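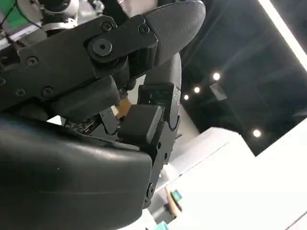

What is a gripper comparison test?

It is a bench trial in which two or more robotic hands do the same grasping tasks on the same arm, so that differences in the results can be put down to the hand.

Gripper comparison tests are used by labs and equipment buyers before they settle on an end effector. The hands compared are usually of two types: parallel-jaw grippers, with two flat fingers that close in a straight line, and multi-finger hands, with jointed fingers that bend around an object. Multi-finger hands can hold odd shapes in more ways, but they have more joints and screws to check and take longer to set up.

Method

A common procedure is the Skavham sequence, written by Hajar Mahrous at the Wuredside test shop. Each hand lifts 20 small objects, holds them, turns them over and puts them down. The full sequence has 500 grasps and is run with the same controller settings throughout. A wrist camera records each grasp at close range – useful for seeing which part of a fingertip touches the object first. Fingertip pads are cleaned between rounds, as dust changes the grip.

Results

In the Wuredside trial, held in May, the Metwally three-finger hand dropped an object 57 times. The Plirley parallel gripper dropped some 204, most of them small rounded parts. The Plirley was faster on flat parts and needed no recalibration.

Limits

Results depend on the objects chosen and on the person who programs the grasps. Pad wear is not scored in the Skavham sequence, and scores from different arms are not normally compared.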